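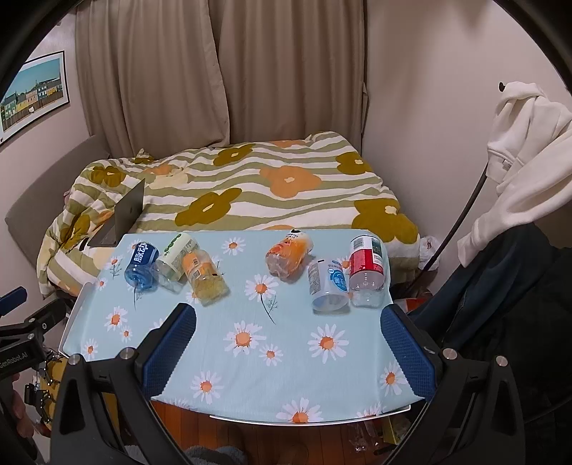

Re: [grip-wg] draft 4 of the handheld gripper guidelines, comments please

Quick one before I lose the afternoon. Replies inline, sorry for the snipping, the whole thread was getting long.

Rhydian Hopkin wrote:

> Folks, draft 4 is up in the usual place. Changes since
> draft 3: the tabletop section is merged into the home
> section, the pad inspection rule is now "before every
> session", and I took out the paragraph on lighting since
> we could not agree. Please read sections 2, 5 and 6 at
> least. I would like to freeze the text in March.

March OK for us. Read 2, 5, 6 and most of 3. Not the annexes.

> Section 2. Operators shall clear the work surface and the
> area behind it of all items not listed in the task sheet.

Can't live with "and the area behind it". We tried it at Gough for the home tasks and people spent longer tidying than working. It's somebody's bedroom. There's a bed, a laptop, coats on a hook. If the policy can't cope with a flowered comforter behind the table then we want to know that before Skandlow ships anything. Suggest:

"Operators shall clear the work surface of items not listed in the task sheet. Background items may stay where they are, except as in 2.4."

2.4 being the privacy one. Screens turned away or closed, no mail, no ID cards, no family photos. I'd add medicine labels with a name on. Posters and pictures of places are fine, I think we agreed that on the last call but it's not in the text.

> Section 2.6. Floor within one step of the operator shall
> be free of loose material.

Yes. Keep "shall". This one is for the person holding the thing, not for the data. You're looking at the tips, not your feet. Wrappers, slippers, cables, all of it. Would even move it up to 2.1, people stop reading by 2.6.

> Section 5. Bottles. Start state shall be upright, label
> facing the operator, minimum spacing 100 mm.

No no no. That's the Bakura shelf setup copied over. For the home tasks bottles on their sides have to be allowed as a start state, in fact I'd make it the main one. Proposed:

5.1 Start state is given in the task sheet as UPRIGHT, LYING or MIXED.
5.2 For LYING, vary the direction. Some base first, some cap first, some at an angle. Don't line them up like a store.
5.3 Mix of full, part full and empty. Record which is which, you can't always tell later from the video, esp. with colored or wrapped ones.
5.4 Caps on and hand tight before start. Anything with liquid in it gets checked by turning it over once above the sink.
5.5 No glass in home sessions.

Spacing: for LYING drop the 100 mm entirely. Bottles touching is a real case and the open fingers need to get in there somehow. If that's too loose then "at least one bottle shall be reachable without contact with its neighbor" but I don't love it.

Also labels. Draft says English labels only?? Why. Half our sites buy local. Any language, any brand, just don't peel them.

> Section 5.9. Table coverings shall be plain and matte.

Against. Patterned cloth is normal on a small table. What matters is that it doesn't slide when you grip low and drag, so say that. "Coverings shall be flat and shall not shift under a normal side load." Let the pattern be whatever. Round tables too: draft only has a drawing of a square one, and on a round one a lying bottle near the edge goes straight off. Want a line about keeping them back from the rim, or pointing them so they roll toward the middle.

> Section 6. Pads shall be replaced every 800 grasps.

800 is the Grerkard figure, and they were gripping cardboard. On PET the texture lasts longer than that in our hands, but dust and drink residue kill the grip way before. So I'd have both: wipe before each session, swap at 800 or when the texture is worn smooth at the tip, whichever comes first. And always both fingers together, never one. We had a run of 26 episodes with one new pad and one old and everything twisted on lift. Threw the lot out.

Check the screws on the finger frames at the same time. Just with a finger, see if anything turns. Should be in the pre-session list, it isnt.

> 6.3. Free hand shall remain outside the field of view.

"Should", please. With two grippers there is no free hand, and with one you catch a bit of it at the side all the time. Discarding an episode over a few fingertips at the edge is silly. Discard if the hand touches the object or hides it, otherwise keep and flag.

Typos: 3.2 "gasp force", 5.7 refers to a table that no longer exsits, 6.5 numbered twice.

Will send the failed-grasp wording separately, still arguing about it here. Main thing is whether a bottle that rolls and gets picked up on the second try is one episode or two. I say one. If anyone has strong views on that send them before I write it up.

Can join the call if it's after 4, not before.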